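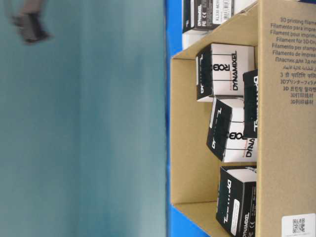 Despina Petek asked under our last post whether a carton that once held something else is acceptable for storing small boxed parts, or whether the stores office expects everyone to buy new ones.

Reused cartons are acceptable. The Sowerby Workshop stores office has allowed them since January, and most of the small-parts shelving is now filled with them. This thread sets out the practice for members and partner sites. (1/12)

A carton may be reused if its corners are square, its base is sound and its flaps still fold flat. Cartons that have been crushed or have been wet should go to recycling. Please do not repair a weak base with extra tape and return it to the shelf. (2/12)

Filament cartons are a convenient size for boxed servos. DYNAMIXEL boxes, including those labeled for the XL330 series, should stay in their own packaging inside the carton. The small box carries the model label and barcode, and we rely on both at issue and return. (3/12)

The former contents printed on a carton do not need to be covered. A new shelf label does need to be added. Place it on a short side, facing the aisle, and write the part type and the shelf number in block letters. A label on a flap will be hidden once the flap is folded in. (4/12)

We have been asked whether the old shipping stickers should come off. Address labels should be removed or fully blacked out before a carton enters the store. Manufacturer stickers and product codes may stay where they are. (5/12)

On packing: place the small boxes with their labels facing up or toward the opening, so that a member can read the model without lifting anything out.

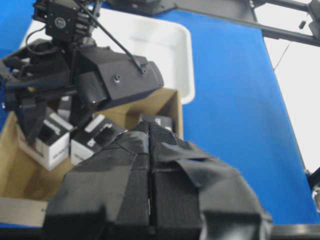 Where the boxes do not fill the carton, fold a sheet of kraft paper into the gap. Loose fill is no longer used at Sowerby. It found its way into the drawers at the Drikolska annex and took most of a Wednesday to clear. (6/12)

One part type per carton remains the rule. Members returning a mixed set should leave it on the returns shelf with a note, and the stores office will sort it. A mixed carton placed directly on the main shelving will be treated as unchecked stock. (7/12)

Empty product boxes are to be kept as long as the part they belong to is on loan. Please flatten nothing until the part has been returned or written off. Alina Stoica in the stores office can confirm the status of any loan by part number. (8/12)

Height and weight: no carton on the upper shelves may exceed 7 kilograms. The lower shelves take heavier stock, and cartons there may be stacked two high provided the bottom one is full. Cartons should not project past the shelf edge. (9/12)

Following the January stock check, 171 cartons are now recorded in the Prulico register. Spyros Vasić has asked that any carton without a shelf number be brought to the desk so that it can be entered. Please bring the carton with its contents inside. (10/12)

Tobiloba Olaniyan asked whether the same rules apply to the Nultton loan kits. They do not. Those kits travel in hard cases with cut foam and must go back in the same cases. Cardboard is for shelf storage within our own buildings. (11/12)

Blank shelf labels are available at the stores desk in packs of 100. Sites that hold their own stock may collect one pack each and should sign for it. Questions on this guidance may be left as replies to this thread, and the stores office will answer them during desk hours. (12/12)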